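About Flarnirora Press

Flarnirora Press is an independent publisher of supernatural, gothic and speculative fiction, based in Elthorpe. We publish new novels, short story collections and novellas, and we return to print older works of the uncanny that have become hard to find. The Press also maintains a reading room at Avurstead and administers the Lưu Award for a first collection of ghost stories.

Our list currently stands at 129 titles. Of these, 71 are by authors whose first book was published by us.

Our history

The Press began as a subscription magazine, printed quarterly and posted to readers who had answered a notice in the back pages of other small magazines. It carried stories, letters and a long reviews section, and it paid its contributors from the first issue. The first book appeared when a serial outgrew the magazine and the subscribers asked for it in a single volume. That book, a haunted-house novel set in a disused signal works, is still in print and is now in its ninth impression.

The magazine continued alongside the books for several years and was then closed so that the editors could give their full attention to the list. Its back issues are held at the Avurstead reading room, where they may be consulted on request. A complete index by author and title is available, compiled by a former subscriber and corrected by a good many others.

The Press moved to its present offices above the old corn merchant's in Elthorpe when the lease on its first premises ended. Editorial, production and rights work are all carried out there. Warehousing and distribution are handled by our trade partners, and booksellers should consult the trade page for terms.

What we publish

Our interests are broad within the field. The list includes traditional ghost stories, vampire and folk horror novels, historical fantasy, comic retellings of well-known classics, and a smaller number of works which resist any of these labels – several of our most successful books among them. We do not publish poetry, memoir or illustrated books for very young children.

New fiction appears under the main Flarnirora name. Reissues appear in the Lantern Shelf series, in a uniform small format with a new introduction and a note on the text. Where an earlier edition was cut or altered, we restore the author's own version if a reliable source survives, and we say so plainly in the note. Where no such source survives, we say that too.

Novellas are published twice a year, in May and in the autumn, and are sold singly or by subscription. Subscribers receive each volume before general publication, together with a printed interview with the author. The interviews are conducted by our editors and are not reproduced elsewhere until a year has passed.

Our editorial approach

Every book we accept is assigned one editor, who remains with it from contract to publication. Authors are consulted on the cover, the blurb and the setting of the text. They receive proofs in good time and are encouraged to read them slowly.

We do not accept payment from authors for any part of the publishing process. Advances are modest and are stated clearly in the contract, and royalty statements are issued twice a year. Rights revert to the author if a title remains out of print for twelve months. These terms apply equally to first novels and to the work of established writers.

Editors at the Press read widely outside the genre and are expected to do so. Reports on manuscripts are discussed at a fortnightly meeting, and no book is taken on the enthusiasm of one reader alone, although a persuasive colleague may bring a manuscript back to the table a second time.

Submissions

The Press opens to unsolicited submissions once a year, in May. Authors do not need an agent. During the most recent open period we received 323 complete manuscripts, each of which was read by at least two people.

Novels should be complete at the time of submission and should be accompanied by a one-page summary that gives away the ending. Collections should contain at least one story that has not been published before. Novellas may be sent at the same time of year, and should be marked as such so that they reach the correct editor.

We aim to reply within four months. Authors who have heard nothing after that time are welcome to write and ask, and will not prejudice their chances by doing so. We regret that individual comments cannot be given on every manuscript, although many are sent.

The Lưu Award

The Lưu Award is given each year to an unpublished first collection of ghost stories. The winning author receives £2,000 and publication in the following year's list. The Award is open to writers of any nationality working in English, and to translations into English where the translator has the author's written consent.

Entries are judged without names. Members of staff, authors already on the list and their immediate families may not enter. The closing date is 24th August, and the shortlist is published on this website in the autumn. Full rules, including the permitted length, may be downloaded from the Award page.

The Avurstead reading room

The reading room was established to house the magazine's archive and has since grown into a reference collection of supernatural fiction in English. It includes first editions, paperbacks, fanzines, publishers' catalogues and a large body of correspondence between readers of the magazine. The correspondence is lively and, in places, libellous, and some folders are closed for the present.

Admission is free, by appointment. Books may not be borrowed. Pencils only are permitted at the tables, and bags must be left in the lockers by the door. The room is on the ground floor and has step-free access from the rear courtyard. Donations of books are considered individually, and we ask that a list be sent before any parcel is posted.

Readings and competitions

The Press holds a programme of evening readings in Elthorpe and Avurstead through the winter months. Tickets are inexpensive and include a discount on the featured book. Recordings are made of most events and are placed on the website when the author agrees.

Competitions to win signed or advance copies are announced in our newsletter. Each is open for two weeks, and winners are drawn at random from all correct entries. One entry is allowed per household. We do not pass entrants' details to any other organisation, and addresses are deleted when the prizes have been sent.
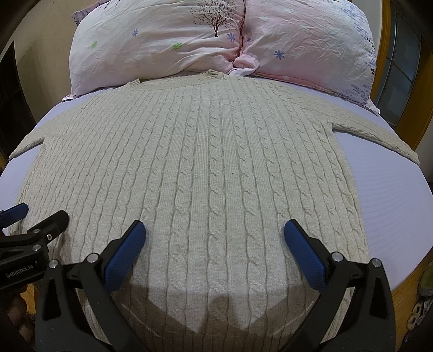
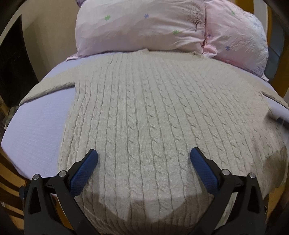
Cream cable-knit sweater, laid flat.

Contacting the Press

General enquiries should be sent through the form on the contact page, which is read every working day. Enquiries about translation, audio and dramatic rights should be marked for the rights department. Reviewers and bloggers may request advance copies through the same form, giving the name of the publication or site and the title required – we supply both printed and electronic copies while stocks allow.

Schools, libraries and reading groups may apply for discounted sets of any title in print. Reading notes are available for selected novels and may be copied freely for group use.

Visitors to the Elthorpe office are asked to make an appointment. The entrance is in the side passage, and the bell for the Press is the upper one.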